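Notes for Wednesday, club showcase evening. Slides are Araba's, words are mine. Keep it under the bell.

## Opening

- Say who we are: the Gullton sixth-form robotics club, two terms on household tasks in simulation.
- Don't say "the robot can tidy a living room". The poster in the foyer says that and I asked for it to be changed.
- Ask for hands up: who has seen a robot video this year and believed it? Wait for the hands. Put mine up too.

## What we did

We split into two teams, Laryea and Wivow (named after the cupboards the kit lives in, long story, skip it). Both teams had the same job: get a two-armed robot to take hold of something on a coffee table and put it down somewhere else. Both used the same simulated room.

Team Wivow ran 670 attempts. The number they first gave me for success was very good. Then Estela Acuña went back through the logs and asked what "success" meant, and it meant the object had left the table. Falling off counted. *Pause here, people usually laugh.*

After we changed the rule to "held for 9 seconds and set down upright", the number was a lot less good. I'd rather show you that one.

## The part I want to argue about

A simulated room is a polite room. Things stay where you put them and you can reset it with a key. I've heard it said that if it works in there, the real one is just a matter of tuning. I don't believe it, and I've asked for evidence all year.

- Friction is a number somebody typed in. We changed ours by a little and the grasps changed by a lot.
- Glossy surfaces: a shiny tabletop throws back the lights, and Team Laryea's object finder kept getting interested in reflections.

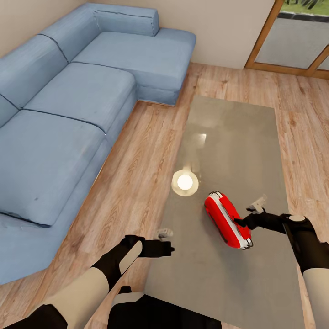 - Two arms sounds twice as useful. For most of our runs one arm did the work and the other had to be kept out of the way, which took Araba Owusu longer to code than the grasp did.
- We have only ever tested 7 objects. Seven. Please don't clap for seven.

## Finish

What I'd like next year is one cheap real arm, even a bad one, and the same test run on both. If the results match, I'll stand here and say I was wrong — with the logs on screen.

Questions. If someone asks about jobs, give it to Estela. If someone asks whether we'll enter the Ovel cup, the answer is that entries close in December and we haven't decided.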